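Ticket 1861
Subject: Upper shelf in snack store leaning forward, boxes creeping to the edge
Site: Platham, ground floor store
Category: Furniture and fittings
Priority: Low, changed to Normal
Status: Closed

Reported by site desk, 08:40

The shelving in the snack store is not level. Boxes put at the back of the upper shelf end up further forward by the end of the day. Two boxes were found on the floor this morning, one with a crushed corner. Bars inside were fine. We would like to know if the unit is safe to keep loading or if we should clear it.

The unit is the black metal one with slotted uprights and wooden boards. It came over from the Ururport office in August and was put back together here. No instructions came with it. We have the leftover clips in a bag if they are any use.

Reply from facilities, 09:15

Thanks. Please answer the following before we send anybody over.

Is the unit fixed to the wall at all?
Does it rock when you push gently on an upright at shoulder height?
Is the board itself bowed, or is it flat but tilted?
What is on the upper shelf at the moment?

Please don't add any more stock until we have had a look. What is already on there can stay for now, but move anything that overhangs the front.

Reply from site desk, 10:05

Not fixed to the wall. There is a bracket on the back but no screw in it.

It rocks a bit, front to back. Side to side it feels solid.

The board looks flat to me. I put a ruler along it and could not see light under the middle. It is the whole board that tips.

On the upper shelf we have the cereal and oat bars in their boxes. Bobo's peanut butter chocolate chip in the yellow boxes, in a row going back, and next to them the chocolate chip Z Bars in the blue and purple boxes, also lined up front to back. The front Bobo's box has gone round at an angle again and I straightened it yesterday. 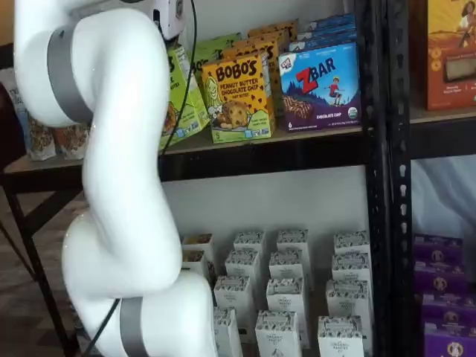 The rows go back quite a way, so when one box at the rear shifts it pushes everything in front of it. I have left them alone as asked. Nothing is overhanging at the time of writing.

Reply from facilities, 10:30

That helps. A flat board that tips usually means the clips at the front and the clips at the back are in different slots. The slots on these uprights are close together and it is easy to be one out. The rocking is probably a separate thing, either the feet or the missing wall screw.

Can you check the following. You will need a torch for the rear posts.

Count the slots from the top of the upright down to the clip, at each corner of the upper shelf. Do it twice.
Check that each clip is pushed right down into its slot and not sitting on the lip.
Put a spirit level on the board, front to back, and tell us which way the bubble goes.

Reply from site desk, 11:50

Counted twice. Three corners have the clip at slot 6 from the top. The front left one is at 7.

The clip at the back right is in the correct slot but was not pushed down fully. It moved when I pressed it and made a click. I have not touched the front left one.

Level goes over towards the front on the left side and is nearly right on the right side. So it is a twist more than a straight tilt, which would explain why the boxes turn as well as slide. The Bobo's are on the left and they are the ones that move most.

The lower shelf seems all right. I checked the clips there and they match.

Reply from facilities, 12:10

That is your fault found, or most of it. Front left clip is one slot too low. Please don't try to move it with the boxes on. Steps as follows.

1. Take everything off the upper shelf. Keep the boxes in the same order if you rotate by date.
2. Lift the board out. It should come straight up. If it sticks, ease the front edge first.
3. Take out the front left clip and put it one slot higher. Push down until it clicks.
4. Press down on the other clips while you are there.
5. Put the board back with the metal edge facing forward.
6. Check with the level before any stock goes back.

Leave the wall bracket to us. We need to find out what the wall is made of first. If the clip is bent or the tab on it looks worn, use one from your bag of spares and tell us.

Reply from site desk, 14:25

Done as above, with one problem. The old clip would not seat in the higher slot. The tab on it was bent over slightly. I tried one of the spares and it went in but felt loose. The bag has two kinds in it, one with a longer tab. The longer one fitted properly and clicked. I have used that at the front left only.

Board is back in. Level reads true on the left, and a hair towards the back on the right. Boxes not put back yet.

It still rocks.

Reply from facilities, 14:40

Longer tab is the right one for that unit. The short ones belong to the Nastik racking, which is a lighter shelf, and they must have got mixed together when the move was packed. Please throw the short ones out or put them in a separate bag with a label.

A hair towards the back is fine and better than the other way.

For the rocking, look at the feet. They screw in and out by hand. Turn each one until it just touches the floor with no weight on it, then a quarter turn more.

Reply from site desk, 15:35

Front right foot was clear of the floor by around 3 mm. Wound it down. The rocking is much less but there is still a little movement if you push at the top.

Stock is back on. I kept the rows one box shorter so there is a gap at the front edge.

Reply from facilities, 16:00

The last bit of movement will go when it is fixed to the wall. Changed to Normal so it gets booked. We will bring a longer screw and a plug. Please leave the unit where it is.

Update from facilities, next visit

Wall is plasterboard. Used a spring toggle through the existing bracket. No movement front to back after fixing. Rechecked the upper shelf with the stock on, level within tolerance. Replaced the remaining clips on the upper shelf with the long-tab type for consistency, though the old ones were serviceable. Visit took 20 minutes.

The bracket sits slightly proud of the wall because of the skirting. Packed it with a washer.

Reply from site desk

Boxes have stayed put since. Bobo's row is still straight. Happy to close.

Could somebody check the matching unit at Nam? It came out of the same office and was put together from the same bag of clips.

Closing note

Cause: front left clip one slot low with bent tab, back right clip not fully seated, one foot not touching the floor, no wall fixing. Short and long clips mixed in the spares bag. Separate ticket raised for the unit at Nam, linked to this one. Closed.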